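**From the assembly table**

The white stands for the Gavalas shop are our main work this month, and I want to write some lines about how we put them together, because several people asked me on Friday. Each stand is simple. There is a triangular base which lies flat on the table, and a tall white pole which rises from the rounded end of it. The difficult place is the foot of the pole. If it is not seated well there, the pole leans, and with a tall pole even a small lean is easy to notice from the door.

Please keep the black plastic sheet under the base when you work. White parts take marks very quickly from a bare table, and last time we lost one hour with cleaning. The creases in the sheet do no harm, but shake it out before you start, so that no small screw is hiding in a fold.

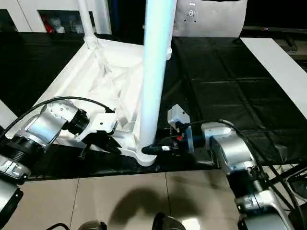
I also ask everybody to begin at the bottom and to tighten only by hand first. When the pole stands straight, go around once more and make it firm. Do not lift a stand by its pole until this second round is done.

The order from Gavalas is for 100 stands. On Friday evening we had 97 ready and packed, and the last ones wait for new fittings from Vullico. The order number is 2763, please write it on every carton, on the short side.

After this we will make a smaller series for Dritelen, with the same base but a shorter pole. If you have a free afternoon and would like to learn the work, come to the table after 4 and ask for me.

Chrysoula Makris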